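Clernside bench notes, September
by the day shift -- 3 comments -- 2 shares

Force limit fault on the Drekell arm again. Run 64 of the tea set task stopped at 4:12 pm with the gripper closed and the arm refusing all further conversation. The log says 441, filed in the Strobel manual under "general", thanks very much.

What I know so far. The limit was set to 80 in the task file and 12 in the controller. The controller wins. I changed the task file on the last fault, felt clever, and never checked the other one. So every run since then has been on the old number, and the ones that passed were luck.

Power cycling clears the code but also forgets the tool offset -- found that out the loud way. Re-zero before moving anything, and keep hands off the table until the light is steady.

To do: one limit, in one place. Ask Grorkis if the newer firmware at least complains when the two disagree. Wipe the table, the crumbs are getting into everything.

Teapot pose for the rerun, cups to the left:

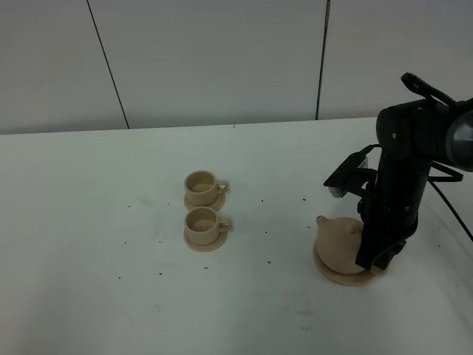
The night shift's comment was that 12 had been put in the controller on purpose, after the lid business, and could whoever raises it please write that down somewhere first.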